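Yensuk two-arm bench package, reviewed after one budget year

We bought the Yensuk package to strip parts out of retired desktop towers: hard drive, CPU, memory. I wrote the purchase request, so this review is mostly about money and planning. Eilif Dalen did the setup.

The quote covered 2 arms, grippers, the slotted aluminum bench and 30 hours of support. It did not cover part fixtures. Plan for those separately. A tray has to hold the drive in its caddy and the CPU, and ours went through several versions.

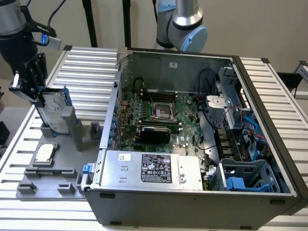

Support hours go faster than the sales sheet suggests. We used all 30 before the end of November, mostly on gripper fingers. Extra fingers from Prararlow cost us $530 and were worth it. I would put them in the first order.

Ikis quoted a single-arm cell for less. Mark Anthony Baluyot ran the comparison and favored it for simple jobs like pulling drives. For CPU work we wanted the second arm.
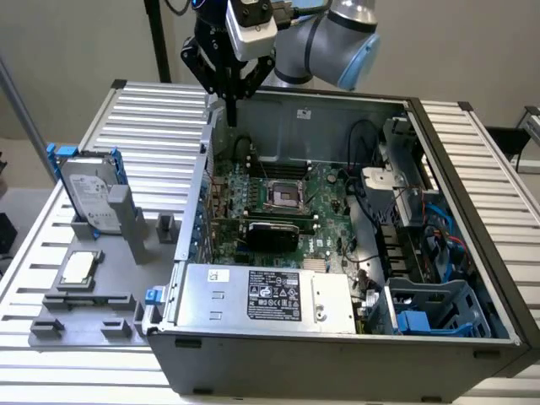 Floor space is easy to underestimate. Leave room to get behind the bench, and budget for a spare tower of each model you plan to run. We set aside 100 towers for testing, all the same model, and should have mixed them.

Good: solid bench, clear manual, parts arrived together. Bad: fixtures not included, support hours too few. Four stars. Utton handles service in our area and has been prompt.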